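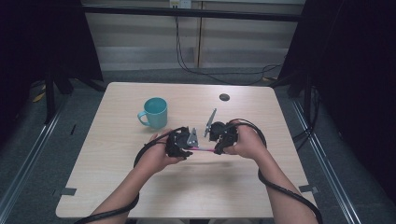
Chapter 2. Reading a half-year report

Start with revenue. Then costs, then cash. Musitz booked 3,320 orders by May, up 59 on the year. Good? Depends on when Easter fell. 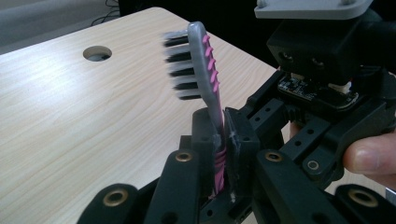
Sieglinde Sperling would begin with cash, as profit can be moved between halfs.

Fair point. Cash in section 4.
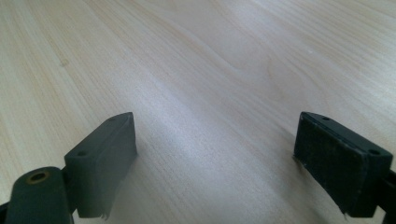 What is a weak comparable? A poor prior period that makes teh new one look strong.

Olier next. Same steps, fewer notes.

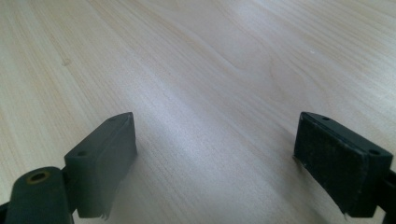 Dirk Gerlach: read the notes first, even the short ones.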